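Part 2. Putting the Gate in Front of the Amp

This part covers the Stoson two-channel noise gate used with a high-gain guitar head. It was written with the Trestamex head in mind, the one bolted to the rack at Botitz, but most of it applies to any loud head with an effects loop. If you came here for a sound that will make a bad riff good, there is no section for that.

Read Part 1 first if you haven't grounded your pedalboard. A gate hides hum. It does not remove it, whatever the box says, and the hum comes back the second you hit a string.

What you need

Stoson gate, with its own power supply
Four shielded instrument cables, tested
Guitar head with a working effects loop
Speaker cable (a real one, see the caution at step 3)
Speaker cabinet rated for the head
Masking tape and a pen
Hearing protection for everyone in the room, including the person who says they don't need it

Connecting

1. Turn the head off. Standby is not off.

2. Turn every knob on the gate fully counterclockwise. The factory puts them at noon, which looks tidy in the brochure and chokes anything slower than a blast beat.

3. Connect the head to the cabinet with the speaker cable.

CAUTION: Do not use an instrument cable between head and cabinet. It will look the same and it may even work for a song. Then it will take the output transformer with it. A tube head must never be powered up without a cabinet connected.

4. Guitar into the gate's GUITAR IN jack.

5. Gate's GUITAR OUT to the first pedal in your chain. Last pedal in the chain to the front input of the head.

6. Effects send on the head to LOOP IN on the gate.

7. LOOP OUT on the gate to effects return on the head.

8. Plug in the gate's own power supply. The manual that ships with it says any 9-volt supply will do. I've heard three boards where "any supply" was a daisy chain, and all three whined. Use the one in the carton.

9. Turn the head on, wait for the tubes, then bring the master up slowly.

Note: If you get no sound at this point, you have almost certainly swapped send and return. Check that before you write to anyone. If you get sound but the gate does nothing, the gate is listening to the loop instead of the guitar, and the small switch on the back needs to go to the left.

Setting the threshold

The threshold decides how quiet you have to be before the gate shuts. People set this in the bedroom at low volume, then wonder why the first chorus on stage squeals. Set it at the volume you will play at, in the room you will play in, standing where you will stand.

10. Set the gain on the head where you normally keep it. Now turn it down a little. I know. Try it anyway. Half the gain on most grind records is the bass player.

11. Face the cabinet with the guitar turned up and your hands off the strings. It should feed back.

12. Turn THRESHOLD clockwise until the feedback stops. Go a hair past that point and leave it.

13. Play one open low note and let it ring. It should fade and close without chattering. If it stutters at the end, bring RELEASE up in small moves.

14. Palm-mute the fastest thing you have. The gaps should be silent. If the front of each note is going missing, the threshold is too high, and no amount of picking harder will fix that in front of an audience.

15. Mark both knobs with tape. Someone will carry the board by its front edge and move them.
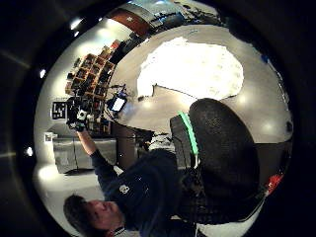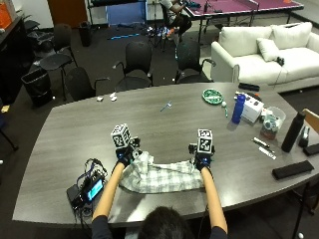
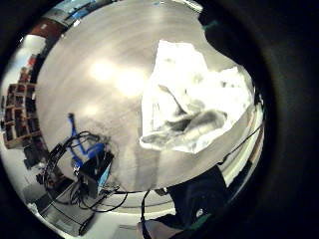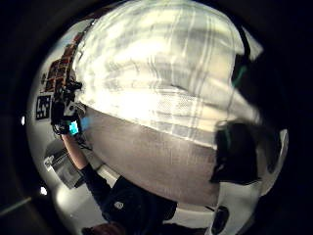

Fig. 7, four views. White cloth on a tabletop in the second and third; black glove or gloves in the first, second and fourth.

Noise bands, and anyone using feedback on purpose

The steps above assume you want silence between notes. If feedback is the song, a gate set that way will ruin your set, and you'll find out in front of people. Do this instead.

16. Put only the noise-making pedals in the loop side of the gate and leave the guitar side straight through.

17. Keep THRESHOLD under a quarter turn.

18. Use the footswitch to cut the sound dead. It is a better stop than stepping on four pedals in a row, and it doesn't pop if you hold it down for a moment before letting go.

Note: Contact mics and scrap metal give the gate very little to work with. The Stoson reads a scraped spring as noise and closes on it, which I suppose is fair. For metal and contact mics, leave the gate out.

Amna Bugti runs her whole setup into the board with no gate at all and rides a volume pedal. I was doubtful, then I stood at the back and couldn't fault it. It takes more foot than most of us have after the second song. If you can do it, skip this part of the guide and sell the box.

What the advertised features do

Stage Sense: the gate is supposed to learn the noise in the room when you hold both footswitches. In my tests it learned the drummer. Leave it off.

Tight mode: shortens the release. You already have a release knob.

True bypass: it is, as far as I can measure. Credit where due.

Run time: the box is said to survive 2,000 hours of use. I have no way to check that and I'd like to meet whoever did. The footswitch on mine got scratchy well before then, and contact cleaner sorted it out.

Cabinets

Říha cabinets come wired for either 8 or 16 ohms and the label on the jack plate has been wrong on one that I opened. Measure across the tip and sleeve of a plugged-in cable with a cheap meter. You'll read a little under the rated figure; 6 or 7 means it's an 8-ohm cabinet. Match the selector on the head to the rated figure and ignore the sticker.

CAUTION: Do not move the impedance selector with the head on. Not on standby either.

Sound check

At a grind show with six bands, you will get one minute, and you should plan for less. Do not spend it on the solo tone. You don't have a solo.

19. Line up, head on standby, gate engaged.

20. Standby off. Listen for hum with your hands off the strings. If there is hum now that wasn't there at rehearsal, it's the venue's power or the lights. Move the board a few feet before you touch any setting.

21. Play the fastest part with the drummer for ten seconds, stop together, and listen to the stop. That is the only test of the gate that counts.

22. If the stop isn't clean, raise THRESHOLD by the width of the pointer line. Once. If it still isn't clean, turn the gain down.

Dušan Pešek, who has mixed more of these nights than I've been to, asks that guitarists leave the master alone once he has set levels. I'd add that turning up after the check makes the gate settings wrong too, so you lose twice.

Troubleshooting

Gate chatters on long notes: RELEASE too short, or old strings.

Loud thump when the gate opens: leaky cable in the loop. Swap LOOP IN first.

Gate opens by itself between songs: single-coil pickups too close to the head, or the bass cabinet is shaking a loose jack.

Red light stays on: the supply is sagging. Unplug whatever else is sharing that outlet.

Radio comes through: I have had this at Botitz after 10 in the evening. A shorter cable from guitar to gate cured it.

Everything works at home and nothing works on stage: go back to step 11 and do it at stage volume this time.

Saved settings

The Stoson stores 69 presets. You need 2, one closed and one nearly open, and they should be in the first slots where your foot can find them in the dark. To save, hold SAVE until the display blinks, pick the slot, and press SAVE again. The display gives no confirmation of any kind. Step to another slot and back to check that it took.

Replacing the footswitch is covered in Part 3.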